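Sakuvano Girls' Basketball Programme
Progress report to the Wilamura Fund, second period
Prepared by Joni Peltonen, programme coordinator, 11/01/2019

1. Training and attendance

We now train in two halls, the school hall at Witville and the old sports hall in Lencho. The Witville group was started with 18 players and all of them are still registered. In Lencho the start was slower than we have written in the plan. The hall was closed for repair of the floor during the first weeks, and several families did not know that the training had moved to the school yard in the meantime. Chantelle Mnguni visited the parents' evening and explained the timetable, and after this the group became stable.

The older girls train twice a week. We wanted a third session, but the hall is given to volleyball in the evenings and we could not agree on another hour. I will ask again when the new hall timetable is made in February.

2. Matches

The under-16 team has played 8 matches in the district league and is at the moment fourth in the table. The best result was the home win against Lencho Juniors, when we were behind at half-time and the defence became much better after the break. Our weak point is still rebounds. We are a short team, and against the taller teams we give away too many second chances under our basket. Ruan Nkuna has changed the training for this reason and uses the first part of each session for boxing out and footwork.

One away match was postponed because the bus did not come. The league accepted our explanation and there is no fine. The new date is not yet confirmed.

The under-13 team does not play in a league. They took part in one friendly tournament and lost in the semi-final. For most of them it was the first time to play with a real referee, and the coaches were satisfied with how they behaved.

3. Coaches

Nicanor Lozano completed the level 2 coaching course and now leads the Lencho group alone. Gumaro Meléndez helps him with the smallest children. We still look for one woman coach for the older team, as promised in the application. Two persons were interested, but one has moved away and the other can start only after her studies.

4. Money

In this period we spent 3207 from the grant. The largest part was hall rent, then transport and match balls. Transport is more expensive than planned, as the league put us in a group with longer distances. I ask for your permission to move the unused part of the clothing budget to transport — the total will stay the same. The receipts are in the separate folder, sorted by month.

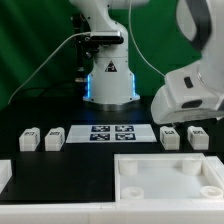 5. Plan for the next period

- Play the remaining league matches and the postponed one.
- Find a regular third hour for the older girls, if needed in another hall.
- Start a short referee course for players who are interested. Ruan has already spoken with the district about a teacher.
- Buy a second set of bibs for Lencho.
- Send the final list of players to the league before the end of February.

If the transfer to transport is not possible, please let me know before we book the next bus. The final report will have the same headings as this one, with the complete league table added.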